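Staslow to Rename Its Oldest Shop After Admitting What Everyone Calls It

PAMCOMBE, 2023-06-04

Staslow, the art supply and stationery company, announced today that its original store on Moges Street will drop the name Staslow Creative Solutions Center and go back to being called the pen shop, which is what customers have called it throughout.

The previous name was adopted after a consulting project that lasted 7 months and produced a 140-page report. The report recommended a new name, a new shade of gray and the removal of all chairs. The chairs will be returning in September.

"We spent a long time teaching people to say Creative Solutions Center," said Evaristo Sandoval, managing director of Staslow. "They would nod politely and then ask whether this was the pen shop. At some point you have to take the hint."

Along with its old name, the store will get back its old floor plan. Paper will be at the front, ink along the side wall, and brushes and calligraphy supplies in the back room, where they were before the consultants moved them into an area known as the Inspiration Zone. Staff report that the Inspiration Zone was mostly used for umbrellas. 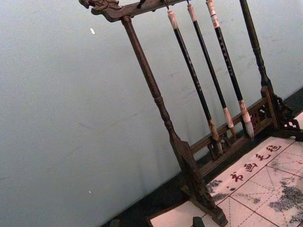

Calligraphy brush rack in dark wood, with a carved dragon head at the end of the crossbar.
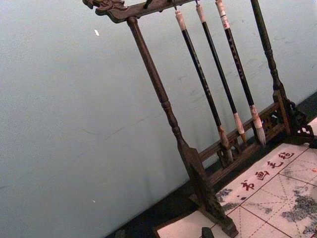

The store will also bring back its repair counter, closed during the rebranding on the grounds that fixing pens discouraged people from buying new ones. Customers left 632 comments on the subject in the store's suggestion book, several of them written with leaking pens to make the point. Basic nib cleaning will be free. Repairs to pens that have been chewed will be quoted individually.

Evening classes will resume in the fall with a six-week beginners' course in brush lettering. No experience is needed. Left-handed students are welcome and will be seated on the left, a policy adopted after an incident with a bottle of green ink and someone else's sleeve.

The Teletti branch will keep its present name for now, as the sign was expensive.

Staslow sells paper, ink, pens, brushes and related goods at its stores in Pamcombe and Teletti. The Moges Street store will stay open during the changes, although shoppers should expect some shelves to be in the wrong place until September.

Press inquiries: Staslow, Moges Street, Pamcombe. Please ask for the pen shop.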